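Renitar Paste-the-Wall Papers: Hanging Guide
Section 6: Small repeating patterns on three walls

Last updated: June
156 shares | 6 comments

This section covers alcoves, box rooms and other spaces where a small motif runs across a back wall and on to the walls at either side. Read Section 3 (wall preparation) first.
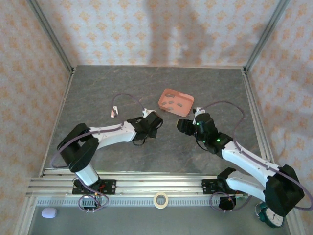
6.1 Before you start

1. Check that every roll carries the same batch number. The number is printed on the label under the pattern name. Rolls from different batches can differ in shade even when the pattern is the same.
2. Unroll the first two metres of each roll and look for creases, ink marks or damaged edges. Claims can't be accepted once more than three lengths have been cut.
3. Turn off the electricity at the consumer unit before loosening any socket or switch plate.
4. Fill holes, sand flat and wipe down with a damp cloth. Leave the wall to dry overnight.
5. If the wall is bare plaster, brush on one coat of Certon sealer. Painted walls in good order don't need it.

Note: The Lurkine range has a straight match. The Cloutier range has a half-drop match and needs more paper per wall. See the chart in Section 2.

6.2 Marking out

1. Start with the back wall. Measure its width and mark the centre in pencil.
2. Decide whether a motif or a join will sit on the centre line. Work out how wide the last strip will be on each side. If it comes to less than 6 cm, move the start line by half a roll width.
3. Hang a plumb line and draw a faint upright line from top to bottom. Don't use the corner as a guide. Few corners are true.
4. Mark a level line across all three walls at eye height. Use it to check the rows as you go round.

6.3 Hanging the back wall

1. Cut the first length to the height of the wall plus 10 cm.
2. Roll paste on to the wall a little wider than one strip. Go into the edges with a brush.
3. Hang the strip against the upright line, leaving 5 cm over at the top. Smooth from the middle outwards.
4. Line up the next length with the motifs on the first before cutting it. Butt the edges together without overlapping.
5. Trim top and bottom with a fresh blade.

Caution: Wet paper tears easily. Change the blade every second strip and keep used blades in a lidded tin.

6.4 Turning the corners

1. Measure from the last full strip to the corner in three places. Take the widest figure and add 1 cm.
2. Cut a strip to that width and keep the offcut.
3. Hang the strip so that the extra 1 cm turns on to the side wall.
4. Draw a new upright line on the side wall, the width of the offcut away from the corner.
5. Hang the offcut to this line, covering the turn. Match the motifs at eye height, where a mismatch shows most.

Note: Use overlap adhesive on vinyl papers. Ordinary paste won't hold vinyl to vinyl.

6.5 Drying

Leave doors open and heating off for 24 hours. Small bubbles usually go as the paper dries. Wipe paste off the surface with a clean damp sponge before it sets.

For spare rolls, quote part 3102 and your batch number.

Section revised by Cheng-en Lai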